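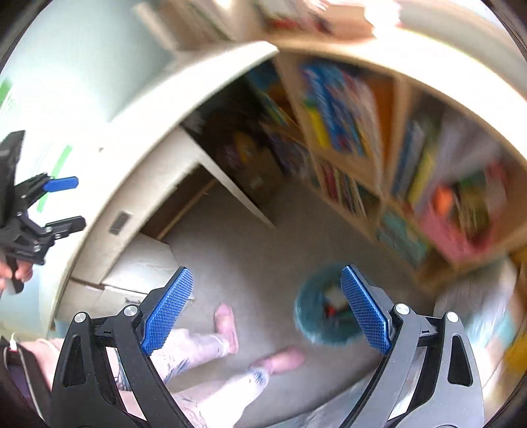

Why do toys walk all over the house? They have no legs, but in the evening they are in the hall, under the bed and sometimes in your shoe. The answer is simple. Toys stay where the last hand left them. So if you want a tidy room, every toy needs a place to go back to, and we call this place its home. A home can be very easy to make. Look at the round teal basket on the beige carpet, with small red and white toys inside. It stands on the floor, near the big white bookshelf, and a child who sits on the carpet can reach it without standing up.

What goes in a basket?

A basket is good for small things that do not break and do not need to be in order. Blocks are good basket toys. So are toy cars, little animals and balls. You can throw them in all together and they will not mind.

A jigsaw puzzle is a bad basket toy. Its pieces will mix with the blocks, and then on a rainy day you make the whole puzzle and one piece of the sky is missing. Keep a puzzle in its own box. If the box is broken, a bag with a zip does the same work.

What goes on a shelf?

A shelf is good for things with a flat side. Books stand best with their backs to you, so you can read the names. The back of a book is called the spine, the same word as for the bones in your own back.

Put the heavy books low and the light ones higher. A big atlas from a high shelf can hurt your foot very much, above all when you have no socks on. And please never climb on a bookshelf, also not on the lowest board. It can fall forward. Ask a grown-up to look if yours is fixed to the wall.

Why is carpet so hungry?

A carpet is made of very many short threads. When a bead or a small wheel falls between them, it sinks a little and you do not see it any more. Put your cheek near the floor and look along the carpet, like a cat does. Now the small things stand up like hills. You can also feel with your flat hand, slowly, from one wall to the other.

Try it: the four-song tidy

Choose 4 songs that you like.
Song one: pick up everything that belongs in the basket.
Song two: books back to the shelf.
Song three: clothes, cups and other things that live in a different room.
Song four: look for the small things in the carpet.

Jelle Michiels from Omdale tried this with her little brother in April. She wrote to us that he wants to do only song one, three times. This is also allowed.

A word to remember

To sort means to put things together that are the same in some way. You can sort by colour, by size or by kind. Which one would you use for your socks?

Text: Rodrigo Valente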